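Glaze notebook, back shed
29 Oct 2024

Unloaded kiln 2 this morning. Opened it a crack last night and left it, and the tiles came out without any pinging. Witness cones: cone 6 flat over on the bottom shelf, bent nicely in the middle, a bit stiff at the top. Same pattern as in August, so the top is still running cool. I have moved the test tiles to the middle shelf for the next one and will put Marloes's bisque on top.

Line blend for the gray satin. Base is the recipe Fenna Van Leeuwen copied out for us, with silica at 27 percent, whiting and feldspar as written. Mixed as one 300 g dry batch, sieved twice, split into cups by weight. Added tin in steps to all but the first cup.

No tin: clear, slightly blue where thick. Crazed all over by noon.
First step: milky, streaky. Not useful.
Second step: even, satin, soft break to brown over the ridges. Best of the set.
Third step: same color but dry to the touch. Pencil marks it and the mark won't wash off.
Fourth step: opaque white, pinholes along the rim.

Second step it is. That is tile 104 in the drawer if anyone wants to handle it. Please put it back in the right slot – the last good one went missing for most of the summer and I ended up mixing the whole set again.

The crazing on the first tile bothers me more than it should. We are not going to use a clear version, but the base shouldn't be that far off on the Rosenthal clay. Valter thinks the clay is short of silica and the glaze is fine. He may be right, his mugs in the same body craze under the shop clear as well. I'll fire the plain base on the Lundodton stoneware next to the Rosenthal and see. Same dip, same shelf, tiles cut from slabs and not from thrown rings this time, as the rings were uneven and I couldn't compare thickness.

Dip time was a count of three for everything. Ruben counts faster than I do, so his two tiles are thin. I have marked them with an R on the back and left them out of the notes above.

Specific gravity: measured before dipping and again after, and the bucket had thickened in between. Lid was off while we had lunch. Added a splash of water, stirred, measured again, back where it started. I should write the target on the bucket lid with a paint pen, the tape labels keep coming off.

Pinholes in the last cup. Kobe Visser says slow the last part of the climb and put in a short hold. I'd rather change one thing at a time, and that cup is out of the running anyway. Leaving the schedule alone until the shelf question is settled.

Shelves: one of the half shelves has a chip of glaze stuck in the wash from the Vusby order. Ground it off outside with mask and goggles, two new coats of wash, drying by the door. The other shelves are fine. One post has a hairline crack, thrown out.

Stock check, only what I noticed:
Tin oxide, low. Enough for one more blend at this size.
Whiting, nearly a full sack.
Feldspar, open bag has gone lumpy at the bottom but sieves all right.
Wax resist, dried out. Someone left the brush standing in it.

Tovov wants to see the gray on a curved shape before they say yes. Flat tiles flatter this glaze and it might run on a steep wall, so I would have asked the same. Marloes Hoekstra has some small bottles in leather-hard she doesn't mind losing. They need to dry slowly under plastic, then bisque with everything else. I'll glaze three of them, with a bare foot and a catch dish under each.

Also to try, if there's room: second step over the iron slip. Valter had a scrap with that combination by accident and the edge went a good rusty color where they overlapped.
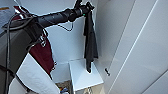 Next load, then: plain base on both clays, the three bottles in the middle, cones on every shelf front and back. Marloes will candle it overnight and I'll take over in the morning. Need to order tin before that and a new jar of wax.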